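Okay, robot teaching update, for the three of you who asked and the rest of you who are stuck with me. Long one. Get a cuppa.

So since January I've been spending my evenings driving a two-armed humanoid around a simulated kitchen bench. Headset on, a controller in each hand, standing in the spare room in my socks. I move, it moves. Every run gets saved and goes into the pile it learns from.

The sim is called Mahuika and the task list comes from Bradmont. I'm a contractor, I just do the driving. I don't write any of the clever bits, so please stop asking me about the clever bits!

Current task is cup and dish rack. Yep, I've got a real sink full of real dishes four metres away. My partner has pointed this out.

As of 12/23/24 I've got 709 good runs in the bag. Target is 800 before I'm allowed to call it done. Binned ones don't count, and I've binned a LOT.

What gets a run binned: dropping the cup, whacking the rack, or dithering. Dithering is my big one. If I hover there for ages having a think, the robot learns to hover there for ages having a think. Somebody told me this on day one and I still do it.

The thumb is the hardest part, by a mile. My own thumb knows where a cup is because it can feel the cup. In there I've got no feeling at all, just my eyes, so I close the hand and watch the fingers and hope. First week I squeezed so hard every time that my forearm ached. Squeezing the controller harder does nothing, by the way. My arm didn't get the memo.

Also the spare arm! When you're doing a job with your left you forget your right exists, and it wanders. I scratched my nose in one run and the robot's right arm went sailing up past its own head. Binned. Now I hold it out over the bench with the hand open and try to leave it alone.

Colours have been good to me this time, at least. Yellow rack, pale purply-blue cup, light grey bench. The last set was white bowls on a white shelf in Garach (the other sim we use) and I went home cross-eyed every night. I say went home. I walked down the hall.

A few people asked why you wouldn't just program it. From my end, all I can tell you is that the cup doesn't start in the same spot each time, and neither do I. I come at it a bit high, a bit low, a bit crooked, and they want all of that. Messy but successful is the brief. Story of my life, really.

Tips if you ever end up doing this: take your watch off, tape a cross on the floor so you don't drift into the wardrobe, and stop after 2 hours. My last 2 sessions went over and you can see it in the runs, all wobble.

Someone also asked if I get to meet the real one. Maybe! There's one at the Hostby workshop, and I'm told new drivers get a go once their sim numbers are up. I'm trying to be cool about it. I am not being cool about it.

Right, back in the headset. Going to knock off a few more cups before tea and then I suppose I'll wash ours.
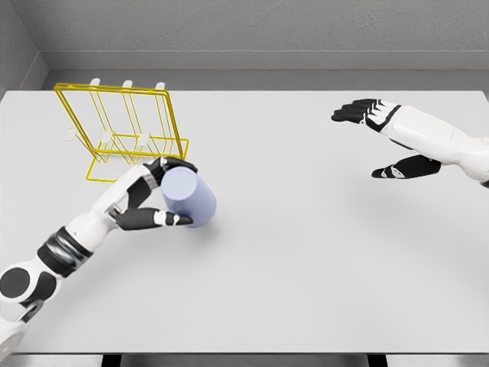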